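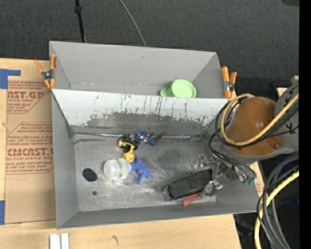

My mother says you can't call it a sink if nobody has ever washed anything in it, and she has been saying so on the phone from Zisstead since I moved in.

Print this story | E-mail this story

I told her it had a hole. A big black one and a little one beside it, or possibly two stains with ambition. She asked if water went down them. I said I hadn't wanted to put it on the spot.

The apartment on Bustinetti Street came with a gray bin where the kitchen should have been. The landlord, a firm called De Luca, listed it as a "two-basin feature" and added 52 dollars to the rent. The back basin was the narrow one. I kept the green cup there, mouth up, for when company came.

"And what holds it together?" my mother said.

"Clamps," I said. "With orange handles. They're very cheerful."

She was quiet long enough for me to hear her own faucet running, which I believe she had turned on for effect.

The front basin had the scratches of a long and unhappy marriage. I had plans for it. I had read that vinegar would bring up the metal, and bought 32 ounces, and by evening the kitchen smelled like a pickle and the metal looked just as it had in the morning.

"Seventy-seven years old," my mother said, "and I have never once clamped a sink."

I said I would bring the cup when I visited in May. She said to bring the dishes too.

Print this story | E-mail this story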